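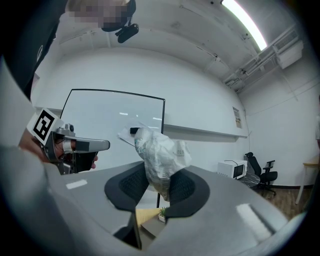 Bags, boards and a lot of old paper: a morning clearing out the Nendico room

Search this site
Enter keywords
Go

2022-07-09

I have a weakness for other people's clear-outs. My own spare room has had a box marked "sort this" in it since we moved house, but give me somebody else's mess and I'm up at seven with a flask! So when the woman who looks after the rooms at Nendico wrote to say she was finally giving the white room a proper going-over, I asked if I could come and talk to her while she did it. She said yes, as long as I didn't mind being talked to with her head in a cupboard.

She prefers to be left out by name, so she's just "she" from here on. The room is used for evening classes, planning meetings and a drawing group, and it's plain in the way those rooms tend to be, with white walls, a white ceiling and a long tube light that is bright enough to do surgery under. There's a big whiteboard with a thin black frame, and a long white ledge running along the wall next to it.

"The ledge is the trouble," she said, before I'd got my coat off. "You put a ledge in a room and people will put things on it. Pens, cups, somebody's lunch. I once had a cactus up there from Easter to August."

I asked where she starts. I'm a floor person myself, I like to see carpet.

"Bags first," she said. "Always bags. You get those thin white carrier things, the crinkly ones, and they get into every corner. People bring their bits in one, take the bits out, scrunch it up and leave it. I go round and collect the lot before I touch anything else."

I wondered if she folded them. My aunt used to fold hers into little triangles and I've always felt guilty for not doing it.

"No! Life's too short. Scrunch it, push it in another one, done. I did count them one year, start to finish, when they were on at me about the bin charges, and it came to 139. In one room. So now there's a hook by the door, and if you want a bag you take one off the hook."

The ones with print on them annoy her more than the plain ones, it seems. She reads them all in case there's something on there that somebody needs. One bag that morning had "015" on it, in small characters, and we both had a go at what that might stand for. I said a batch number. She said it could be a raffle for all she cared.

Paper is next on her list, and paper is slower. She won't throw away a sheet without turning it over, which I thought was admirable until I saw how much of it there was in the cupboard. Nendico bought in a big order from Pulitz a while back (2,081 sheets, she has the delivery note pinned up at home as a kind of warning) and she reckons half of it has been used on one side only.

"So it goes in the scrap tray, blank side up. The drawing lot will have it. They'll draw on anything."

And the whiteboard? It had a lovely shine to it, with the ceiling lights showing in the surface, and I said so. I have never got mine at home to look like that.

"You're using the wrong cloth," she said straight away, without asking what cloth I used. (It was a tea towel, so fair enough.) She goes over the board with a dry cloth, then a slightly damp one, then dry again, top to bottom. She does the frame last. She isn't keen on sprays, and she's particular about the stand too, which gets kicked by everyone who walks past it and collects fluff around the feet.

"The thing people forget is the rubber. They clean the board and then wipe it with a filthy eraser the next day and wonder why it's gone grey. Bang it outside. Give it a good bang."

We had a bit of a disagreement about notices. There's a small one up on the wall over the ledge, near the corner, all beige and dark print, and I'd have had it down. She wouldn't hear of it. "If I take it down someone will ask me where it's gone. If I leave it up, no one will ever look at it. I know which I'd rather."

I asked what the whole job costs, because readers do write in about that. The Rugemalira fund gave Nendico 1,000 pounds for the room this year, and most of that has gone on new shelving, which is coming from Granditz and was meant to be there already. Cleaning things hardly make a dent. She buys her cloths in packs of four and washes them until they fall apart.

By then it was time for tea, which she makes very strong. I asked if she was the same at home, everything in its tray and the bags on a hook.

"Oh, you should see my kitchen," she said. "You can't shut the drawers."

I went home and had a look at the box marked "sort this". I moved it to the other side of the room.

Related
Which cloth for which job? Your letters
A hook by the door: small changes in shared rooms
Shelving at last? Waiting for Granditz
Scrap paper and what to do with it
My aunt's carrier bag triangles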